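How Does a House Stay Warm? A Kids' Guide to Heat Pumps

Hi! I write the kids' corner for Undine, a heating and cooling company in Tastville, and I get to answer all the questions that grown-ups are too shy to ask. This one came from a class in Sammont: "How can a machine get heat out of cold air?"

What a great question! It bothered me too when I first heard about heat pumps, so let's figure it out together.

Is there heat in cold air?

Yes, there is! Air that feels freezing to you still has some heat in it. Heat is really just tiny bits of stuff jiggling around. On a hot day the bits jiggle a lot, and on a cold day they jiggle less, but they don't stop. Even when it's 30 degrees Fahrenheit outside and your nose is pink, there's plenty of jiggling going on out there.

A heat pump grabs some of that heat and moves it into your house. A furnace makes heat by burning something, usually gas or oil. A heat pump mostly carries heat from one place to another, a bit like you carrying groceries in from the car.

So how does it grab the heat?

Inside the pump there's a special liquid called a refrigerant (say it like this: ree-FRIJ-er-unt). It goes around and around in a loop of pipes, and it has four jobs to do on each trip.

1. Soak up heat. The refrigerant starts out even colder than the air outside. Heat always likes to travel from warmer things to colder things, so it moves from the air into the pipes, and the liquid turns into a gas.

2. Get squeezed. A part called the compressor squashes the gas into a small space, and that makes it hot. If you've ever pumped up a bike tire and felt the bottom of the pump get warm, you've met this trick already!

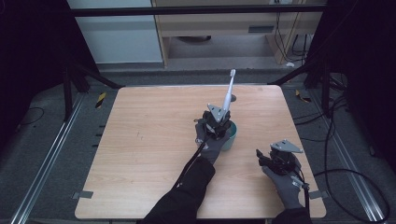 3. Give the heat away. Now the hot gas flows through pipes inside the house. A fan blows air over them, the air warms up, and the gas cools back into a liquid.

4. Relax and start over. The liquid goes through a tiny opening, the pressure drops, and it gets very cold again. Off it goes for another lap.

What about summer?

My favorite part! The whole thing can run backward. In summer the pump picks up heat inside your house and dumps it outdoors, so the same machine is your air conditioner. My dog Obi likes to nap right in front of the vent.

Try it at home

Wet the back of one hand with a little water and leave the other hand dry. Now blow on both of them. The wet one feels colder – that's the water soaking up heat from your skin as it turns into a gas, just like step one.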